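Do printed square markers on blocks and trays need to be matte, or is that a myth?

Posted by Asabe Idahosa, 19 Aug 2022

I'm making up a set of white blocks and a shallow open tray for a tabletop sorting setup, and everything needs those black-and-white square tags on it so the camera can find it. The Prakilar shop page swears you must use their matte label stock or the tags "won't read." A pack of 400 labels costs more than the rest of my materials put together. I've printed a few on plain office paper with a glue stick and they look fine to me. Is there any real reason to pay up? I'd also like to know if one tag per block is enough. Two people in my building say no, but neither could tell me why.

3 replies

Ibrahim Okoro
Matte matters a little, their labels don't. Glossy sticker paper under a ceiling light gives you a white smear across the black part and the tag drops out. Plain paper is already dull enough. I'd spend the money on a decent glue, since glue stick lets go at the corners after a few weeks of handling, and a curled corner is worse than a bit of shine.

Fatima Tijani
just buy the labels, life is short

Ngozi Oyewole
I don't buy the label story either, and I've made 97 of these blocks, so I've had time to get grumpy about it. Things I'd look at before spending anything:

Leave a white border around each tag. People trim right up to the black to make it look tidy, then complain about the paper. On a white block you get away with it. On a black tabletop a loose card trimmed that tight pretty much vanishes at the edges.

One tag per block is fine until the block gets turned or something comes down over the top of it. Put tags on at least two neighboring faces, and give each face its own number. If you use the same number twice you won't know which way the block is facing, and you'll blame the lighting for a week. Ask me how I know. 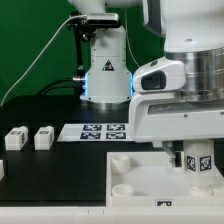 For the tray, stick one small tag in the middle of the front wall and leave it at that. I've seen guides (the Stirnotness one is the worst) that want tags on every wall plus the floor. The floor ones get covered as soon as you put a cup or a dish in, so what are they for? If you want something to check the whole table against, a flat board with four markers in a two-by-two grid does more good than a dozen stickers scattered around. Tape it down, though. Mine slid a little every time I wiped the table.

I can't say whether plain paper holds up in a damp room. Mine is dry and I've never tested it.

Asabe Idahosa
Thanks. I had trimmed mine to the black, so that's tonight's job. Not convinced about numbering every face, but I'll try it on two blocks first and see if it makes any difference.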